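Search this site Search Go

May 13, 2023
By Brittany Sandhu

How to keep a sourdough starter going when you only bake once in a while

I love my starter. I have had it for six years, I have moved it between three apartments, and I still get a little thrill when it climbs up the side of the jar! But I don't bake every day, and most of the advice out there is written for people who do. If you follow it to the letter you'll throw out a mountain of flour every month and start to resent the thing. So this is how I do it, on a schedule that fits around a job and a kid and the occasional week when I don't want to look at dough at all.

What you need

A clean jar with a loose lid, a kitchen scale, all-purpose or bread flour, a bit of whole wheat or rye, and tap water. If your tap water smells strongly of chlorine, leave a pitcher of it out overnight. A rubber band around the jar is handy for marking the level. You don't need a special crock or a warming box, though I know people who adore theirs.

The small jar method

Keep 20 grams of starter. That's it! I used to keep a giant quart jar because the first recipe I ever followed told me to, and feeding it was like feeding a horse. Twenty grams is plenty to build from, and it lives in the back of the fridge between bakes.

When you want to feed it, scoop out everything but 20 grams, then stir in 50 grams of flour and 50 grams of water. I use mostly bread flour with a spoonful of rye. Stir until there are no dry bits, scrape down the sides, put the lid on loosely and leave it on the counter. Mark the level with your rubber band.

In a kitchen at 70 degrees mine doubles in six to nine hours. In September, when the apartment still holds the heat all night, it goes a lot faster and I have to keep an eye on it. In winter I put it in the oven with only the light on (please tape a note to the oven door, I have preheated a starter and it's a sad smell).
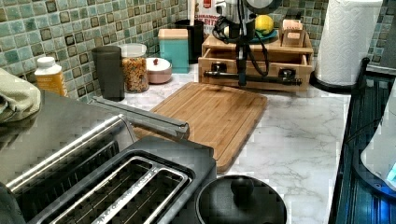 Cengiz Türkmen wrote in to say that he gets a faster rise by using warm water at feeding time and skipping the oven light completely. He aims for water that feels like a baby's bath, and he says his jar is ready before he leaves for work if he feeds it when he goes to bed. I tried it three nights running and he's right, it made a real difference in my coldest month. Just don't go hot. If it would sting your wrist, let it cool first.

Going back in the fridge

Once it has doubled, take out what you need for your bread and put 20 grams in a clean jar. Give that a small feeding, leave it out for an hour and put it in the fridge. It will be happy there for two weeks. I've gone as long as nine weeks, and it came back after a few feedings, but it was sulky and smelled like nail polish remover for the first two.

That gray liquid on top is called hooch and it only means the starter is hungry. Pour it off or stir it in. Stirring it in makes a tangier loaf, which I like for rye and don't like for sandwich bread.

Pink or orange streaks, or anything fuzzy, means the whole jar goes in the trash. Don't try to save the bottom half.

Waking it up for a weekend bake

For a Saturday loaf I take the jar out on Thursday night and feed it. Friday morning I feed it again, and by Friday evening it's bubbly and smells like yogurt and apples. That's when I mix the dough - and if it's looking lazy, I give it one more feeding and bake on Sunday. Waiting has saved me from so many flat loaves.

You can try the float test, where you drop a spoonful in water to see if it floats. I do it for fun, but a stiff starter can be perfectly lively and still sink, so I trust the rubber band more.

What to do with the extra

With the small jar you won't have much. I collect it in a tub in the fridge and use it within the week for crackers or pancakes. My crackers are just discard, melted butter, salt and whatever seeds are in the cupboard, spread very thin and baked at 325 until they snap.

Drying some as a backup

Do this once and you'll sleep better. Spread some active starter on parchment, as thin as you can get it, and let it dry for a couple of days until it cracks off in flakes. Crumble it into an envelope and write the month on the front. To bring it back, soak a spoonful of flakes in lukewarm water until soft, stir in the same weight of flour, and feed it daily until it doubles again. Mine took six days, and I was so proud of it on day four when the first bubbles came up!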